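Wool sweaters on the 30 degree program, yes or no?
Reading time: 2 min
Last updated: Feb 20, 2018

dalar_knits
Hello all. I finished a sweater in Vallar wool, 68 rows only for the yoke, and now I am afraid to wash it. The label says hand wash. My machine has a wool program. Does somebody here use it for handmade things?

Gwenllian Harries
I do, since August. Inside out, in a net bag, with the slowest spin. I washed a swatch first and measured it before and after. Please do the same, it costs you one evening.

ashby39
I don't agree. A wool program still turns the drum. I lost a cardigan like this, 200 grams of good yarn, and after it could fit a doll. Hand wash means hand wash. 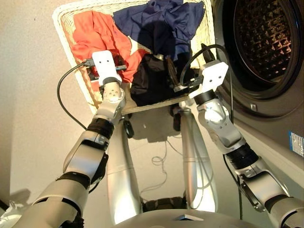 Clendora Hand Knitting Club, Washing and Care

Gwenllian Harries
Ashby39, was your yarn superwash? And which temperature? I think a cardigan can felt also in the sink if the rinse water is much colder than the wash water.

ashby39
Not superwash. The program was 30, but I did not check what the machine really did. So maybe you have a point about the temperature, but I will not try again.

dalar_knits
My yarn is also not superwash. I still have a swatch of 39 stitches, so I will wash this one tonight and write the measures here.

pim_r
Don't forget to dry it flat. More sweaters are ruined on the hanger than in the machine, in my opinion.

ashby39
In your opinion :) Mine was ruined before it came to any hanger.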